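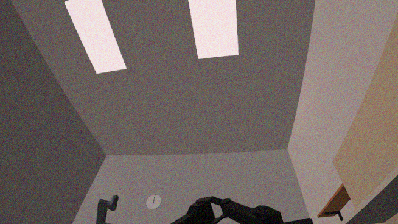 On Tuesday they told me that I must kill Adwoa Opoku before the end of February.

I had worked on Erenville for nine years, and in this time I had killed a vicar, two husbands and one horse. The horse brought us the most letters. But Adwoa Opoku had been in the serial from the first episode, behind the desk of the Trarel Hotel, and in all these years she had only once raised her voice.

"The family is too big," said Rakiya Osagie, who was our producer. She pushed the cast list to me across the table. "Firnirach wants younger stories. They pay, so they can want things."

"How should she die?"

"Quietly. But people must talk about it."

I wrote this down, although I did not know how to do both.

Savita Lodhi had the desk opposite to mine. She kept what we called the memory: a row of folders with everything that had ever happened in Erenville, who was allergic to what, who had slept with whose brother, which door of the hotel opened inwards. When a writer made a mistake she did not say that it was a mistake. She said, "That would be new," and waited.

"I need an illness for Adwoa," I told her.

"She has had pneumonia. She has had the thing with the kidney."

"Her heart, then?"

"Her heart was checked in the winter when her son came back from prison. The doctor said she had the heart of a girl of 21." Savita turned a page. "That would be new."

I tried the stairs. The hotel had good stairs, with a turn in the middle, and the cameramen were fond of them. I wrote a fall on Wednesday morning and by lunch I had taken it out again. I tried a boat. I tried an old enemy with a key to the kitchen, and this was not bad, but then the enemy would go to prison and we would lose him too, and he had just signed for another year.

Ekua Essien had played Adwoa since the beginning. She did not know anything. She came up to our floor in the afternoon, still in the green cardigan from wardrobe, and sat on the edge of Savita's desk to eat a pear.

"Norbert Csizmadia," she said. She liked to say my whole name, she said it was like walking over stones. "What am I doing in March?"

I looked at my screen. "It is not decided."

"Something with a man, please. I have been a widow so long. My sister watches with her neighbours and they are all asking for a man."

"We will see," I said.

When she had gone, Savita put her pen down. She did not look at me for some time.

"You could tell her," she said.

"It is for Rakiya to tell her."

"Yes," said Savita. "It is."

In the evening I stayed late. The cleaners had switched off the corridor and I had only my own lamp. I took down the first folder, to look for something small that could bring a death with it, a cough or a debt. The paper was already a little yellow. In episode two there was a scene I had forgotten, written by somebody long before me. A guest arrives at the Trarel in the night and has no money. Adwoa gives him a room. He promises to come back and pay. She writes his name in the book and says, "I will keep the page open."

He did not come back. I read through the second folder and the third to be certain. His name was Kofi Anane, he had one scene with her and nine lines, and then the serial was busy with a fire.

I went home and could not sleep. At six I got up and wrote until my tea was cold, and what I wrote was not a death. It was a man standing at the hotel desk with an envelope. There are 1,000 pounds in it, which is much more than he owes. He says that he has counted the interest himself. Adwoa finds the old book under the new ones and opens it at the right page. Then she takes off her cardigan, folds it, puts it on the chair and calls for her son to come and mind the desk.

That was all. She goes out by the front door with him. The son waits, the telephone rings, and he has to learn how to answer it.

I gave it to Savita first. She read it slowly, with the folder open next to her, and I watched her finger go down the old page and then down mine.

"The envelope," she said. "He told her he would bring it in a tin."

"Then I will change it to a tin."

"The rest is not new," said Savita.

Rakiya read it standing up, in her coat. "She isn't dead," she said.

"No. But she is out of the serial."

"I asked for dead. Dead is clear." She read the last page again. "Where do they go?"

"I have not written it."

"People will write in to ask."

"You wanted them to talk about it."

She took the pages away with her, and for two days we heard nothing. I prepared also the stairs, because I am a practical man and I have rent to pay. I wrote it well. I think it was even better than the hotel desk, as a piece of work, and I did not like it at all.

On Friday Nana Quaye came up from casting. He was a soft-spoken person who was always carrying too many photographs. He dropped several of them on my keyboard.

"Man of sixty, sixty-five," he said. "Returns after many years with a tin. Rakiya says you should choose, but she says not too handsome."

I spread them out. Savita came round from her side, which she almost never did, and bent down over them with her glasses in her hand.

"Has anyone spoken with Ekua?" I asked.

"Rakiya is with her now," Nana said. "Since half past two."

It was nearly four. We heard the door of the lift, and the three of us stood there - a little stupidly, I suppose - each holding a photograph of a different old man. Ekua came in. She had been crying and had washed her face after. She still had the cardigan on.

She looked at the photographs in our hands, one after the other, and held out her palm.

"Give them here," she said. "I will choose him myself."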